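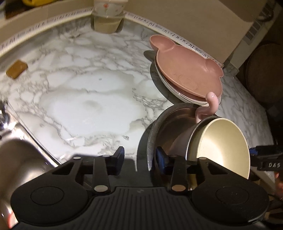

Farzana heard the bells of Irkstead before she saw the town, and she ran the last stretch of the hill road with her pack banging on her hips, laughing out loud like a kid let out of school!

Two years she'd been walking. Two years of barns and ferries and bad soup, and now the whole valley was ringing (they rang for anyone who came over the pass before the snow, she'd forgotten that, how could she have forgotten that?).

Graça Azevedo was at the gate with a lantern, bigger and louder than ever.

"You're thin!" Graça shouted. "Did you find it?"

Farzana dug under her spare socks and pulled out the little tin. Inside were 24 seeds, black and shiny as beetles, the last of the Sisodwood pears. Her grandmother used to talk about those pears the way other people talk about first love, all juice and honey, so heavy that the branches had to be propped up with oars.

"They don't look like much," said Graça, and then she burst into tears and kissed the lid.

They planted six that same night, by lantern light, in old butter crocks along the kitchen wall. The ground outside was already hard as iron. Farzana pushed each seed down with her thumb and told it about the road, the ferries, the boy in Bratham who played the fiddle on a roof.

"Do they need to know all that?" Graça asked.

"They came the whole way in a sock," said Farzana. "Pass me the water."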